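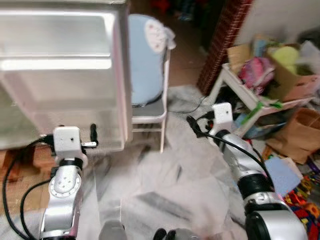 Inside at Vurnergate, March. Photo: Jiltex

Jiltex opens its fabric remnant store to schools and home sewers

Ends of rolls, sample lengths and discontinued colors will be sold by weight from the company's Vurnergate building

VURNERGATE – Jiltex, the maker of upholstery and curtain fabrics, will open a remnant store this March, giving home sewers, quilters and school craft departments a chance to buy cloth that used to be available only to trade customers.

The opening stock comes to roughly 600 bolts and part-bolts, from heavy wool blends and cotton canvas to linings, sheers and a good supply of the striped ticking that Jiltex has woven since its first year in business. Most pieces are between one and seven yards long. Shorter cuts will be bundled by color and sold as patchwork packs, and we are very happy with how those have come together – the greens especially!

"We get letters all the time from people who found one cushion's worth of our fabric at a yard sale and want more of it," said Sirkka Räsänen, head of design at Jiltex. "Now I can write back and tell them to come over and have a look. I've already had to stop myself from taking home the whole of the old mustard check."

Among the pieces going on sale is the last of the Nieminen range, a soft herringbone dropped from the catalog when its original yarn became hard to get. It comes in rust, slate and oatmeal, and there is enough of the slate to cover several armchairs. Customers who own Nieminen furniture and need to match a worn seat are welcome to bring a scrap or an arm cover with them. Staff will compare it with what's on the shelf in daylight by the front windows, as the colors did shift a little from one dye lot to the next.

Fabric will be priced by the pound, with one price for everything except the patchwork packs. Schools and registered youth groups get 25 percent off and can reserve cloth in advance by sending a short note saying what the class is making and how much they think they'll need. Teachers don't have to know the right name for the fabric. "Something stiff enough for tote bags" will do fine.

Kalevi Ikonen, who runs the cutting room and will be in charge of the store, has put together a set of one-page project sheets to go with the cloth. There are 15 so far, including a draft stopper, a bolster, a lined apron and a tool roll with pockets. They were tested on people who hadn't touched a sewing machine in years, and a few of the instructions were rewritten more than once.

"The zipper page took the longest," said Ikonen. "I kept leaving out steps I do without thinking. Version four is the one we printed, and my sister made a cushion from it in an evening. She chose the loudest floral in the building and it looks great."

For customers who can't get to Vurnergate, the delivery company Fendico will carry orders of patchwork packs and reserved lengths. Loose remnants won't be listed online for now, though Jiltex plans to look at this again in the fall.

The store opens at 10 a.m. and closes at 4 p.m. Parking is behind the building, with step-free access through the side door. Please bring your own bags, and measurements if you have them.

Fabric swatches and the full set of project sheets are available to the press on request from the Jiltex design office.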